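So I finally gave up on the white paint. If you've been reading since the Hayes apartment you know I've painted every place I ever lived in white, because it's easy and my mother did it and I never gave it one minute of thought. Then we moved to Plurkside in July and the hallway up here gets no sun at all. White in a dark hallway looks like dishwater. I'm sorry but it does!

I whined about it on the phone to Gobnait Duggan (my old neighbor, she's painted more rooms than anyone I know) and she told me to quit looking at the little paper cards and go get sample pots. Tape up some poster board, paint that, and move it from wall to wall for a few days. I bought 2 pots and figured I'd be done by supper.

I was not done by supper. The first one was called something like oatmeal and by the front door it was lovely, and then I carried it down by the bathroom and it went pink. Pink! Same board, same paint. My husband said he couldn't see it and I made him stand there until he could.

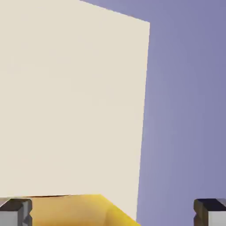
The second one I liked right away, which made me suspicious, so I left it up for most of a week. I looked at it with my coffee at six in the morning and again at night with the lamp on. It's a cream, I guess, but not a yellow one. Gobnait says cream is coming back and I told her in my family it never left, we just called it dirty white.

Then there was the drive out to Fidport for the real cans, 24 miles each way, and of course I forgot the roller covers and had to use the ratty one from the garage. It shed all over the first coat. I picked fuzz off that wall for an hour with my fingernails and said some words.

Two coats did it, plus a little extra around the light switch where I'd been sloppy. I still have to do the trim and I'm putting that off until my knees forgive me. Does anybody have a kneeling pad they like? The garden one I have is flat as a pancake.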